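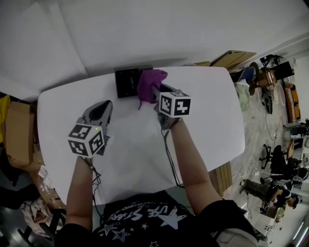

Po-yen Wei findet, wir sollten zuerst die Verschleißteile bestellen und danach über ein drittes Paar Handgreifer reden. Dem Einwand haben wir in der Planung für Tremitz Platz gegeben. Vom Budget sind jetzt 40 Prozent für Ersatzfinger, Kabel und Markerwürfel reserviert, vorher waren es 13. Das Angebot von Brikelcombe gilt bis Mai und enthält zwei Paar Greifer, aber keine Schulung. Cloreswood ist teurer, liefert dafür die Würfel schon montiert. Die Aufgaben mit Stoff bleiben im Programm, dafür brauchen wir noch Tücher in mehreren Farben, die sind in keinem Angebot enthalten. Wer für seinen Arbeitsplatz etwas anmelden will, schreibt es bitte mit Preis und Lieferzeit in die Liste, Zeile 71 ist die nächste freie.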